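4.2 Where the two-handed setup still struggles

So can it do a shop-floor chore yet? My short answer is: sort of. I gave the robot the Trostine board, our little assembly task with blue parts and white fixtures, and let it run for 136 trials (Fig. 3).

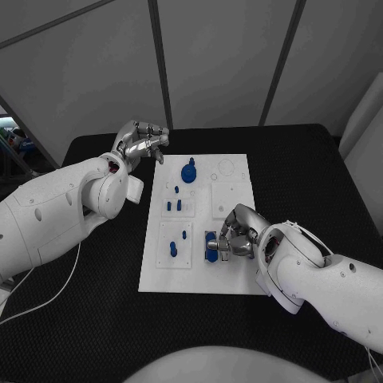

Figure 3. The Trostine board during a trial, with one hand on the long block.

Most of my trouble came from the small pegs – 34 trials ended with one dropped or jammed. Trí Phan thinks it's a grip problem. I'm leaning toward bad timing between the arms, and I get into that in Section 4.3.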